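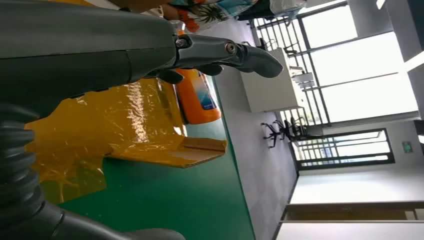
Suline green-top work table: two months in

I've had the Suline table since May and I reckon that's long enough to have an opinion. It replaced an old door on trestles, so the bar was pretty low, but I did look at the Geston first and came very close to buying it. The Suline won on colour, if I'm being truthful. I love a green bench! It's cheerful, and small stuff is dead easy to find on it.

Putting it together took me roughly 50 minutes and one cup of tea. The instructions are fine until step 20, where the drawing of the brace is back to front (I did it their way, swore a bit, and did it again). All the bolts were in the bag, plus 2 spares.

The top is the best part. It gets everything dumped on it at our place – packaging, bottles, snacks, half-finished jobs – and there's still room to work. I've dragged cardboard boxes over it for weeks and the surface has barely noticed. Glue peels off with a fingernail. Permanent marker doesn't, so learn from me there.

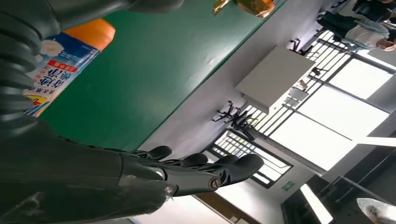 Green top, with the orange-capped bottle and a shiny snack packet.

Cleaning is a quick spray and a wipe. It does have a bit of a sheen, so by a big bright window you'll catch some glare in the arvo, and I've ended up turning mine side-on to the light. The edge is nice and straight too, handy when I'm lining up paper to cut.
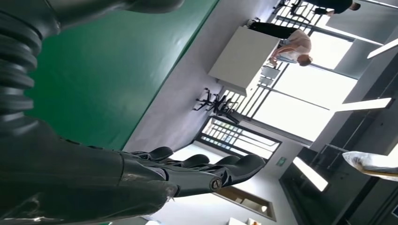

My one real grumble is the feet. They're hard little caps that skate about on a smooth floor, and I ended up buying rubber ones from Bamby, which fixed it. For the money they should come in the box. I'd also love a shelf underneath, but Suline only makes one for the longer model.

Would I buy it again? Yep, and I'm already eyeing off a second one for the back wall.

Posted 20 Jul 2024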